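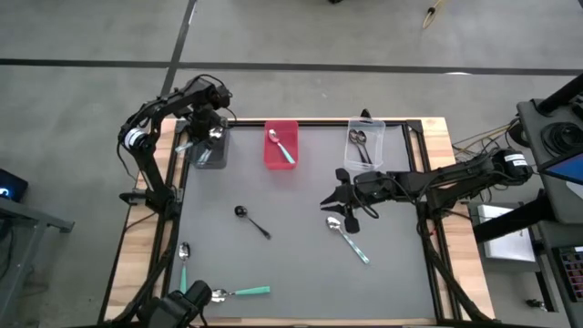 Pantry Sorting: Frequently Asked Questions
September 3, 2025, by the Brorkunis team

Which boxes should I buy first? Start with what you have at home. Open plastic containers in different colors, one red, one gray, one clear, are easy to tell apart when you are in a hurry. Keep flour and rice in boxes with a lid.

How long does it take? For a small pantry, 15 minutes in the evening is enough – if you do one shelf only.

Do you sell labels?
Yes, the Rimater labels come in 2 sizes. They stay on in the dishwasher, but please do not put them in the oven.

Can I return an opened pack?
Yes, until 4 weeks after delivery. Write to us before you send it.

Contact | © 2025 Brorkunis | Back to top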